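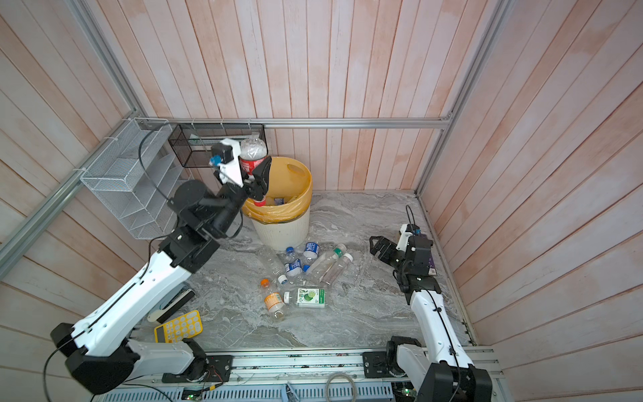 I have a low opinion of decluttering advice and a lower one of recycling advice, so February was a strange time for me to spend a whole month keeping track of empty drink bottles. My reason was petty. A newsletter I get called Skusuvell ran a piece saying that a "mindful household" can cut its bottle waste to almost nothing in 2 weeks by putting the bin somewhere you can see it. That was the whole method. Put the bin where you can see it!

I can see my bin fine. I have always been able to see my bin. The bottles still end up on the floor next to it, because somebody finishes a drink, the bin looks full, and the bottle gets set down "for now." By the end of the day there's a little crowd of them.

So I counted. The month came to 393 bottles between the house and the workshop, and before you write to me, yes, the workshop is most of it. People come through, they're thirsty, and the tap water there tastes like a garden hose. I had guessed 200 and was feeling pretty guilty about the 200.

The next piece of advice I tried was sorting by type as you go. Water in one place, tea and soda in another, caps off, labels off. I gave it an honest week. Taking the labels off is miserable work. Some of them are glued the whole way around and come away in strips the size of a fingernail, and the sticky part stays on the bottle anyway. I called Hughes, the outfit that picks up our recycling, and asked if they wanted the labels off. The woman on the phone said she'd have to check. She did not call back. I stopped peeling.

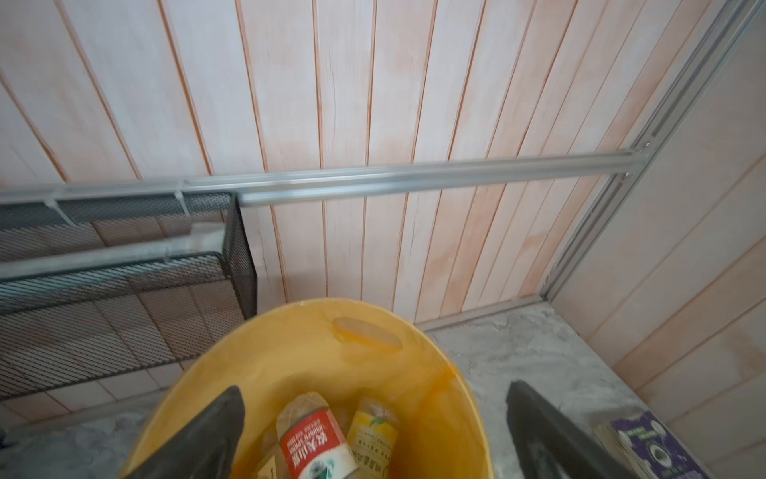
Water and what looks like lemon tea, labels still on.

Then there's the question of crushing. Everybody who writes about this says crush your bottles, you'll fit twice as many in the bag. Maybe. Thin water bottles flatten if you look at them wrong, but the thicker soda ones fight back, and if the cap is on you're just wrestling with air. I also don't believe "twice as many." I filled one bag with crushed and one with whatever, and the crushed bag held more, but I'd put it at a third more, on a good day, with me leaning on it.

What did help, and I say this grudgingly, was the liner. I had been buying the cheapest bags I could find, and they slid down inside the bin the minute anything landed in them. Then you're fishing around in there with your arm, which is when a person decides the floor is good enough. I switched to the yellow Letier ones, a box of 300, and folded a wide cuff over the rim. They stay up better. They are also thin enough to see through, and I've already had one split on the way to the curb, so please don't take this as a love letter to a trash bag.
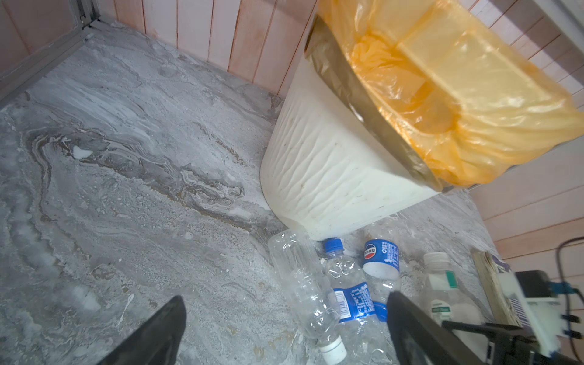 What I'm keeping and what I'm dropping

Keeping the folded cuff. Keeping one bin, too. The Zostadach three-bin tower I nearly bought costs more than our grocery run, and I can't see how three small openings would get more use than one big one.

Dropping the sorting, the peeling and the crushing, unless the pickup people ever call me back. Dropping the counting as well. It made me bad company, and by the third week I was picking bottles up off the floor just to see what was left in them and whose they might be.

I'm still undecided about a water filter for the workshop. The one I looked at says the cartridge lasts six months, and I'd like to hear from someone who has owned one for seven.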